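Prakier 现场操作规范小组 会议纪要
2019年4月
地点：Vistidcombe 二楼 Ugwu 间（铺地毯那间）
到会：Femi Effiong（主持）、Efe Obi、Halima Nwankwo、Modupe Aliyu
线上：Normunds Luik，中间掉线一次，第5项前半没听到，会后自己补看
记录：Modupe。记得急，有错直接在文档里改，别发邮件给我

1. 上次纪要

通过。Halima 提一处：上次写“停机后可进入”，应为“停机并口头确认后可进入”。已改。Normunds 问口头确认算不算留痕，放到第4项一起说。
上次遗留事项：
——词汇表，Efe，没做完。“操作员”“看护员”“旁人”三个词还在混用。
——急停按钮换位置，已做。
——规范第一章的排版，不急，放着。

2. 规范草案 适用范围

Femi 念了一遍第一章。争了挺久。
问题在“工作区”怎么定义。草案原文抄的是固定机械臂那一套，写的围栏、光幕、门联锁。我们这边没有围栏，机器人就在普通房间里，旁边有坐的地方，人来人往。Normunds：固定臂的写法不能照搬，但也不能因为没围栏就不写边界。
Efe 建议改成按“手臂能够到的范围”定，躯干会移动的话范围跟着走。Halima 反对，说现场没人会在脑子里画一个会动的圈，得是地上看得见的东西。胶带？地毯粘不牢，之前试过，边角翘起来还绊人。
折中：任务开始前由看护员指定边界，用房间里现成的固定物作参照，说给在场的人听。写进任务单。
表决，通过。Normunds 保留意见，他还是想要地面标记，会去找不伤地毯的方案，九月那次复审前给。
另：适用范围里删掉“仅限实验室”几个字。大家都知道不止实验室。
第一章里还有一句“无关人员不得入内”，Femi 说在这种房间里等于没写，换成谁进来谁先出声、看护员应了再走。措辞 Efe 改。

3. 软薄材料的操作

Halima 讲。薄膜、无纺布、袋子一类，统称“软薄料”，词汇表里要收。
现行规范只写了硬物：抓取点、最大重量、掉落怎么办。软的基本空白。她列的问题：
- 料会堆，会起褶，指尖压下去压到的是一层还是好几层，看不出来
- 半透明的、发白的，光一变，边就找不着
- 手自己的影子落在料上，正好落在手指之间，偏偏就是要判断的那个位置
- 贴着地面做的时候，指尖可能隔着料顶到地毯，力的读数不好解释 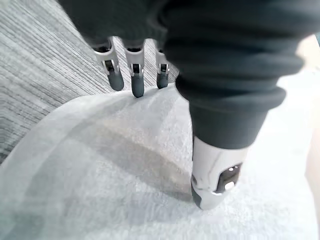 软薄料作业：三指在上，拇指从对侧压住白色薄料，掌背有深色布套，指尖外露。

讨论集中在两件事，布套和下压。

3.1 布套
Efe：布套该不该算防护件？算的话就要检查、登记、定更换周期。不算的话，等于默许谁都能随手套一个上去。
Halima 认为算。理由是布料厚，会鼓起来，手指根部那一段从上方看容易被挡掉一部分，操作员隔着屏幕看尤其难受。另外拇指那边的收口要平整，卷进关节缝里就麻烦了。
Normunds：别写太细，写“不得遮挡指尖及指示窗，不得进入关节活动间隙”就够。
Modupe（我）：指示窗这个词要和厂家手册对一下，我不确定手册里叫什么，先用着。
Femi 同意 Normunds 的写法。定稿文字：

“手部布套视为随机附件。每次任务前目视检查。布套应露出全部指尖，不得遮挡外侧面板，收口处不得有松线。发现破损即取下，不得用胶带临时修补。”

“不得用胶带临时修补”是 Halima 坚持加的。通过。
布套洗不洗、多久洗，没有结论。Efe 说闻到味道就洗，Femi 说这个不能写进规范。哈。挂起。

3.2 下压
现在的默认做法是指尖慢慢往下放，碰到就停，再合拢。操作员说“碰到就停”在软料上不好用，碰到和没碰到差别很小，画面上指尖好像挨着了，其实可能还悬着一点。
Clokex 的控制界面里有一个接触提示，阈值是可以调的，目前谁用谁调，调完不改回去。Normunds 很不满意这一点，说了好几遍。上一轮试验的记录里，3,226 号任务就是阈值被前一个人改过，下一个人不知道，夹空了还以为夹到，做到最后一步才发现。没造成损坏，但算一次未遂，按未遂补登。负责补登：Efe。
决定：
a）阈值恢复默认，写进任务结束步骤。
b）软薄料任务单独存一组设置，名字里带“软薄”，不许改硬物那组。
c）拇指先落还是三指先落，不规定。Halima 想规定拇指先落，理由是镜头在手腕上，拇指离得最近，看得最清楚；Normunds 觉得数据不够。留给操作员判断，记下来用的是哪种，九月再看。
d）夹起来之前停一拍，看护员和操作员都说“可以”再提。只对软薄料，硬物不用。
Femi 问 d）会不会太慢。Efe 说会慢一点，能接受。通过，一人弃权（Normunds，弃权原因：他那会儿声音断断续续，没听清前半句）。

3.3 地面作业
能不能直接在地毯上做？Halima 说尽量铺垫子，Efe 说垫子本身又是一层软的东西，反而更乱，条纹地毯至少好认方向。没吵出结果。暂定：可以在地毯上做，任务单里注明地面类型。合拢力上限，地面作业比桌面作业低一档，具体数值附录B，附录B还没写……Halima 写。

4. 人员进入与停机确认

先把口头确认留痕的事说掉：操作台有录音，口头确认算留痕，录音保留 50 天，之后自动覆盖。Normunds 满意。Femi 要求发生未遂或以上事件的，当天把录音导出来另存，别等。写进第四章。

然后是“停到什么程度人可以靠近”。草案有两个状态：运行、停机。实际上现场一大半时间是第三种，手臂不动，没断电，操作员在等、在想、在喝水。人就是在这种时候走过去的。
Efe 提议叫“待命”。Halima 不喜欢这个词，听着像随时要动。Femi：它就是随时会动，叫得难听点好。定“待命”。
待命状态下的要求，讨论后文字如下：

“待命时双手张开，手中不得持物，手臂不得处于伸展极限。操作员双手离开操纵装置。看护员说出‘待命’，操作员复述。此后他人方可穿过工作区，穿过时不得触碰机器人，不得跨越机器人手臂。”

“操作员双手离开操纵装置”这一条 Normunds 说线上操作时看护员看不见，没法核实。改成操作员自己报告。行。
手里有东西的时候怎么办：先放下再待命，放不下就按停机走。软薄料粘在指尖上甩不掉也按停机走，不许旁人伸手去扯。最后半句是我要求加的，全体同意。
有人走过去时，看护员要看人的脚还是看机器人的手？Femi：看手。Efe：看脚，绊了才会扑上去。最后写“看护员位置应能同时看到两者”，做不到就换位置。

顺便说了停机顺序，这段没有争议，抄录如下：
先放物，后收臂，再锁，再断。操作员报“已断”，看护员复述。重新上电由同一名看护员批准，换班的话口头交接后由接班人批。中途电话响了不接。
Halima 补：急停只用于急停，不要拿来当关机键。上个月有人图快这样用。不点名了。

5. 线缆、地面和杂物

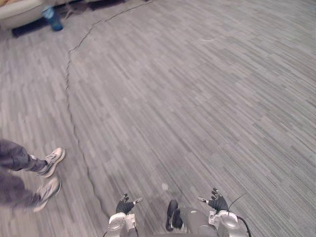
线缆条款是整份草案里最短的，只有一句“线缆应妥善放置”，Femi 说这句话写了跟没写一样，得重来。Efe 主张全部走墙边加压线槽，Halima 说 Ugwu 间的插座位置做不到，绕墙一圈线就不够长，接长线又多一个接头。像黑线这样从房间那头弯弯曲曲一直拉到机器人手臂跟前，人又从左边走，迟早有一脚踩上；好在线是平贴着地毯的，没有拱起来，不过细黑线压在深浅灰条纹上，赶时间的时候眼睛根本分不出来。Normunds（刚重新连上）问能不能换颜色鲜一点的线，大家都觉得早该换了。Femi 让 Efe 去问采购，线本身要多长、接头什么型号，一起报上来。另外右臂旁边那根拱起来的细线也要管，手臂转动时往哪边甩，现在草案里一个字没有，归到“机身附带线缆”单列一条。

文字暂定：
“地面线缆应平贴地面，不得有环或拱起。线缆颜色应与地面有明显区别。人员通行路线与线缆相交处，任务前由看护员口头提醒。机身附带线缆应固定，松弛段不得进入手指活动范围。任务进行中不得拖拽、整理线缆；确需整理的，先停机。”
最后半句“先停机”，Efe 问待命行不行。不行，手要伸到机器人旁边去，必须停机。Femi 拍板。

杂物：
水和饮料。草案写“工作区禁止饮食”，大家都笑了，坐的地方旁边就立着水瓶，天天如此。Halima 说禁不住的条款别写，写了人家连别的条款也不当回事。改成：水瓶须有盖，放在手臂够不到的地方，靠近座位一侧，不得放在机器人行进方向上。敞口杯子不行。Normunds 想加上“不得放在线缆旁”，加。
地毯上的小碎屑，任务前看护员扫一眼，看到就捡。不单独立条，放进检查清单。
家具：软座不算障碍物也不算边界，除非任务单里指定。有人坐着的时候怎么算？——坐着的人按“旁人”处理，腿收回来。措辞要体面一些，Efe 改。
鞋：有人提要不要规定穿什么鞋进来。不露脚趾即可，系好鞋带。不再往细里写。

6. 看护员的职责和轮换

Modupe 讲，其实就是把大家平时做的写下来。
看护员不得兼操作员。不得看手机。可以说话，但操作员说话时要停下来听。
连续看护时长上限，草案空着。Femi 说四十分钟，Efe 说一小时。Halima 说得看任务，做软薄料的时候盯得累，眼睛一直在找边。先不定，各自记一段时间自己的感受，九月带着记录来谈。
一名看护员最多同时管 4 名在场旁人，超出就清场或者加看护员。有人问数字哪来的，Normunds：经验，没有别的依据，先用着再改。写上“暂定”。
看护员站位：不站在机器人正前方，不站在线缆上，急停伸手够得到。远程急停不能代替现场急停，两个都要。
新人：跟班够次数之后由 Halima 签字。次数是多少 Halima 自己把握。Femi 觉得这样太随意，应该写死。没谈拢，下次。

7. 记录格式

现在三份表，任务单、检查清单、未遂登记，内容重复一大堆。Efe 做过一个合并版，一页纸。看了，总体好。意见：
- “地面类型”加上
- “布套状态”加上，勾选即可
- 接触阈值是否已恢复默认，勾选，放在最后一行，签名之前
- “备注”留大一点，上次只留一行，大家都写到背面去了，扫描的时候漏掉
- 字号别再小了
旧记录要不要补成新格式？旧的大约 2,000 条，Efe 说不补，从启用之日起用新的。Normunds 希望至少未遂那部分补。同意，只补未遂。
电子版放共享盘，纸质版放 Ugwu 间门后的文件夹里，夹子坏了，谁路过换一个。

8. 其他

- Clokex 界面升级，升级之后按钮位置会变，升级当天不排任务。升级前把现有设置导出，Normunds 做。
- 有参观的来时，按“旁人”处理，不另设类别。参观的人要拍照可以，不能蹲到手臂底下去拍。
- Halima 问规范要不要出英文版。要，等中文定稿再说，不然改两遍。
- 空调太冷。已反映。再反映一次。

9. 待办

Efe：词汇表（含软薄料、待命、旁人）；3,226 号任务未遂补登；线缆采购询价；第一章措辞和“坐着的人”那条；合并表格改完发大家
Halima：附录B，地面作业合拢力上限；布套检查的样张
Normunds：地面标记方案；Clokex 设置导出；会后补看第5项前半，有意见直接写在草案里
Modupe：指示窗/外侧面板的叫法与手册核对；第四章按今天的文字重录；本纪要
Femi：把第二到第五章合成一稿；看护时长的记录办法发给大家

10. 下次会议

时间 Femi 另行通知，还是 Ugwu 间。先谈新人签字和布套清洗两项挂起的，再过附录B。草案请提前看，今天有两位明显是到了会场才翻开的。
九月复审的材料各人自已备好：地面标记、拇指先落的记录、看护时长。

补记：散会后 Halima 又说，3.2 的 d）里“可以”两个字容易跟闲聊混，建议换成“提”。Femi 口头同意，Normunds 那边我还没问到，草案里先标黄。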